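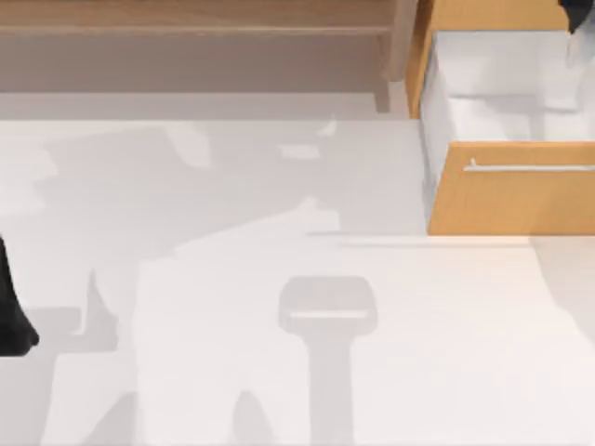
Wooden shelf unit and open drawer

Part-Time Shop Assistant — Benik Furniture Repair

Benik repairs and resells used household furniture. We are hiring one part-time assistant for our Cabrera Street shop, 18 hours a week, starting in August.

The work includes sanding, gluing loose joints, replacing drawer runners, and wiping down pieces before they go out on the sales floor. You will also answer the phone and help load customer vehicles. Expect to lift up to 95 pounds with a second person.

Pay is $1,735 a month, paid every other Friday. Parking is free behind the building. Gloves and safety glasses are provided. Bring your own work boots.

You need a valid driver's license and Saturday availability. Repair experience helps but is not required — Jhosep Tamayo runs the bench and will train you for the first 15 shifts. Spanish is a plus.

To apply, drop off a resume at the front counter or ask for Rosaura Grajales. Please list two references and the earliest day you can start. Interviews are held at the shop and take half an hour.

Posted 29 July 2024. Open until filled.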